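Keeping a drive-pulling cell honest

I don't trust maintenance charts that come with these cells. The one taped up in our shop said to regrease, recalibrate and "inspect all surfaces" every week, and whoever wrote it has never had 57 towers stacked by the door. Most of it can wait. A few things can't.

Clean the fingers before you touch the software. When a carrier slips, everyone wants to raise the grip force. Try a lint-free rag and some alcohol first. Dust from old cases builds up on the metal and you'd be amazed how often that's the whole fault.

Check the case stop, then check it again. Towers lie on their side on the slotted table with the panel off, and a stop that has crept a little puts every pick out. Mahsa Hassanpour re-taught the same position three times in December before she tried the bolts.
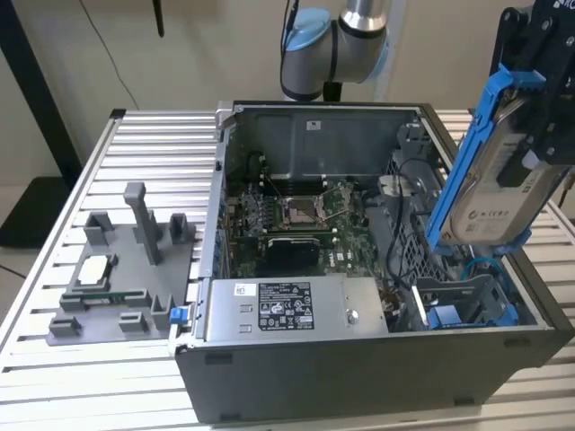 Cables

Tuck loose cables away from the drive bays by hand. Trorkia's manual claims the arm will work around them. I'll believe it when I see it.

Printed fixtures

Look for cracks at the base of any tall post, and print a spare now. Glue holds for a day or two.

Counting cycles

We wipe down at 173 picks. The chart says 439. Ours works better.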